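We use cookies to keep you logged in and to see which boards get read. By carrying on you accept this. [OK] [Manage settings]

Budgeting for a second-hand arm plus new gripper, what have I missed?

sistdale_dex
We are a small textile lab, four people, and I have been asked to put a plan together for a handling cell. The work is picking up cups, racks and small tubs off printed cloth and putting them down again without dragging the cloth. Later on we want to pick up the cloth itself. I have a price for a used six-axis arm from Rono, who refurbish them, and a separate price for a new electric gripper. What I haven't got is a feel for everything in between. The finance form has one line for "robot" and one for "other". Other is currently set at 400 pounds and I suspect that is silly.

Dexter Samonte, Sistdale

Umali
It is silly, yes. Things that went under "other" on our last one: adapter flange, mounting bracket, cables, cable ties and sleeves, a proper table, aluminium profile for the uprights, risk assessment, two days of somebody's time getting the gripper to talk to the controller. We put 3000 against it and used nearly all of it.

sistdale_dex
Thanks. Does the 3000 include the table?

Umali
Table and profile, yes. Risk assessment was done in house so that's only hours. If you have to pay an outsider for it, get the quote before you send the form in.

lomwood_workshop
I'd disagree with Umali on the table. We are still using an ordinary bench we already owned, bolted to the floor, and it has been fine for years. People spend a fortune on profile and then hang nothing from it. Buy the arm, buy the gripper, bolt it to something heavy and see what else you need.

Umali
Fine if your bench is stiff. Ours wasn't. Every time the arm stopped quickly the top moved and the cup moved with it. You can slow the arm down, but then you are paying for speed you don't use.

lomwood_workshop
Picking cups off a cloth doesn't need speed.

Umali
It does if the plan says how many picks a day you will do, and in my experience the plan always ends up saying that.

R_Navarro
Coming at this from the buying side. Dexter, ask Rono these before you agree anything:

Which controller comes with the arm, and is the software licence transferable.
How many hours on the joints and what was replaced.
Whether the teach pendant is included. Often it isn't.
Who pays carriage, and who lifts it off the van.
What the tool flange pattern is, with a drawing.

The last one matters most for you as the gripper comes from a different supplier. If the two bolt patterns don't match you need a coupler made, and a one-off part from a machine shop costs more than people think and takes longer too. We waited most of October for ours.

Remedios Navarro

sistdale_dex
Very useful, thank you. Rono say the pendant is included, the licence "should" transfer. I'll get that in writing. They haven't mentioned the flange at all.

R_Navarro
"Should" is worth nothing on a purchase order. Ask for it as a condition.

tinpot
Why an electric gripper? For cups and tubs a pneumatic one is far cheaper and you can get them used.

sistdale_dex
No compressed air in the room. Facilities quoted for running a line in and it was more than the saving. We also want to set the force. Clear plastic cups crush easily and I don't want to buy one gripper for cups and another for everything else.

tinpot
Fair enough. A small compressor would do it though.

sistdale_dex
There are desks in the same room. I sit at one of them.

tinpot
Then no, don't get a compressor.

lomwood_workshop
Have you thought about whether a parallel gripper is any use on the cloth at all? Cups, fine. Wire racks, fine if you come at them square. Flat cloth is another matter. You will push into the table before you get hold of anything, unless there is a fold to grab. I would take the cloth out of this year's plan and ask for money for it separately.

Umali
Agree with Lomwood on this one. Put the cloth down as phase two. If you promise it now you will be asked about it every month.

sistdale_dex
My manager likes the cloth part best, unfortunately. But I take the point. I could write it as a trial with no spending against it, using the same gripper and different fingertips.

R_Navarro
Fingertips are a cost. Blank ones, plus somebody to shape them. Put a figure in, even a small one. It is much easier to underspend a line than to add one afterwards.

Also, consumables. You will go through cups. You will also want more than one cloth if the pattern matters, as they crease and get marked. We had the same argument here over whether test objects count as equipment. They don't, at least for our auditors, so they had to come out of a different pot.

sistdale_dex
The pattern does matter. We want busy prints, dark against bright, as plain white cloth makes the camera's job too easy and our customers don't send us plain white cloth. I had been buying them myself and claiming it back.

Umali
Stop doing that. Make it a line.

greyhen
Question from somebody a year behind you. Is it worth leasing the arm instead? We were offered a three-year lease with service included.

lomwood_workshop
No.

Umali
Depends. If you don't have anyone who can open up a joint, the service part is worth something. If you do, buy used. The trouble with a lease is at the end, when you have built brackets and wiring around an arm that has to go back.

R_Navarro
Check what the lease says about drilling and about adding third-party tools. Ours would have needed written consent for the gripper. We bought outright in the end.

sistdale_dex
Revised plan, sent up on December 1, 2019. Arm and controller as quoted, licence transfer as a condition of order. New gripper. "Other" is now split into coupler and bracket, cables and fixings, table and frame, fingertips, and set-up time, 3000 in total. Cups, racks and cloths come out of the consumables pot at 400 for the year. Cloth handling is down as a trial with no target attached. I have left out a spare gripper cable, which I may regret.

Umali
Put the cable in. It flexes every time the wrist turns and it is the part that will go. Ours did, and the replacement was on a long lead time.

lomwood_workshop
Ours hasn't — but we dress the cable with a decent loop and leave it slack at the wrist. Tie it to the arm further down, not up by the tool. Costs pennies.

Umali
Do both.

sistdale_dex
Cable added, I've taken it out of the fixings line so the total stays the same. I'll come back when I hear.

Comments (4)

pellow: Found this while filling in nearly the same form. Splitting up the "other" line is good advice, mine went through with one question.

greyhen: We went for used in the end. The pendant was not included. Should have asked.

oldcastor: Still think 3000 is high if you have your own workshop and can turn a coupler yourself. Materials for ours were very little. It's the hours that add up, and those never get counted.

sistdale_dex: Approved, with the frame and the set-up time both left in. For anyone planning the same sort of layout, leave more floor behind the table than you think. I had allowed for the arm's reach over the cloth and forgotten that the bench at the back needs room for a chair to roll in and out, and for whatever cable ends up coiled on the floor beside it. If I were drawing it again I'd mark the chair on the plan first and fit the table round it. 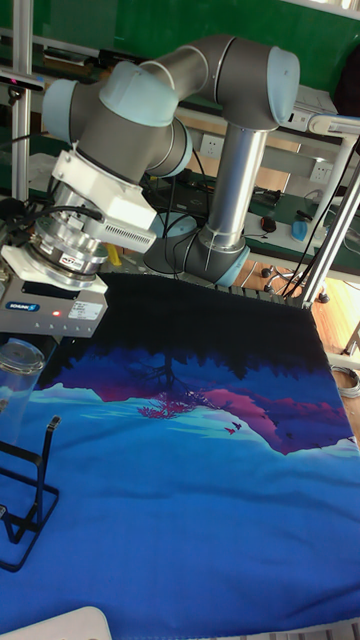
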